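In praise of the open-fronted bin

I have owned lidded boxes, stacking boxes, boxes with clever clips and one very handsome tin that ate a whole set of fuse covers for most of a year. I'm finished with all of them. Give me a plastic bin with a low lip at the front and I will be tidy for life - or at least tidy until December, when the fairy lights come down from the loft and all bets are off.

What I love is how little it asks of you. You drop the cable in and walk away! We keep ours out in the middle of the big table upstairs at Flendley, by the window, where anyone passing can reach it.

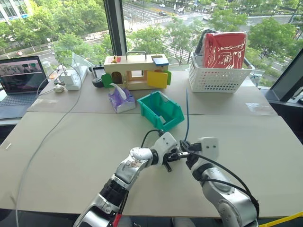

Against the drawer

A drawer is where cables go to be forgotten. When we moved out of the old rooms on Caron Street I emptied one that held 17 chargers, and I could match two of them to anything we still used. The rest had been shut away in the dark, breeding. An open bin shames you gently. You see the coil every time you sit down with your tea, and if it has become a knot you pick it up and sort it out.
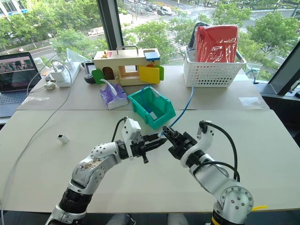
OPINION / HOME AND DESK

People tell me an open bin looks messy, and I do see what they mean, especially when a long blue tail is hanging out of it and off across the table. But I'd much sooner have a visible tail than an invisible tangle. Coil it loosely, put the plug end in last, and the next person can find it without tipping the lot out. The plug is the delicate bit anyway. It deserves to be looked at now and then.
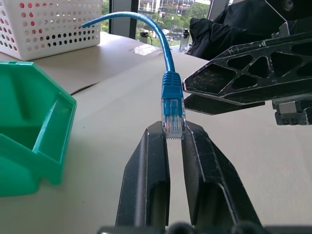 The clear plug of a blue network cable, gold contacts at the tip.

I paid 50 pence for my first bin at the Tiltden jumble sale and it is still going, with a label on it that says Etetti for reasons lost to the family. I have since bought several more, all at proper prices, and regret none of them.
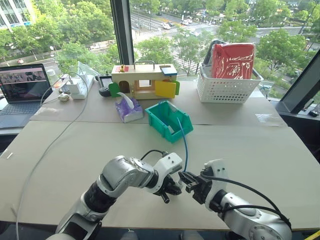
My other firm belief is that storage should be allowed to live beside things that are simply nice to have about. I can't bear a worktop with nothing on it but work. A box of tissues in a purple pattern, a wooden toy house with its yellow door hanging open, a teal bin with a cable draped over the lip: I'd happily sit down at that table and get on with my day. Colour helps you find things, too. I never remember which grey box the adaptors are in, but I always know they're in the green one.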